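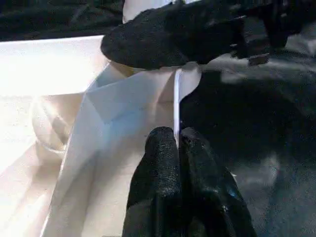 Shufen Qiu wrote:
Fine, but which rule are we talking about? The Cimholm guide has 15 of them, and half contradict the other half. I've read the section on handoffs twice and still can't tell when the first arm is allowed to let go.

tanutdale_tech wrote:
Rule 6. Both grippers hold before either one releases. It covers folded sheets, paper or cloth, same deal.

humus50 wrote:
"Hold" according to what? Finger position? Motor current? A thin edge barely changes either one. You can pass rule 6 on paper with nothing in the second gripper at all.

tanutdale_tech wrote:
That's why there's a pull check in the appendix.

humus50 wrote:
The appendix is optional. I asked.

Shufen Qiu wrote:
We logged 537 handoffs in October with the pull check on. It caught some bad grips and it also creased a lot of good sheets. I'm not sold. The guide gives one pull force for everything, and I'd like to know who picked it and what they were pulling on.

pan_line2 wrote:
You're all overthinking it. Slow down near contact, keep the pads clean, log the drops. We've run that way at Pan for years.

humus50 wrote:
And how many drops in the log?

pan_line2 wrote:
Not many.

humus50 wrote:
Not a number - and that's my whole problem with "good practice."

tanutdale_tech wrote:
OK, I'll give you that one. I still think rule 6 beats no rule. I'll ask if the pull check can move into the main text with a force per material.

Shufen Qiu wrote:
Per material and per thickness, please. Otherwise we're leaving ours off.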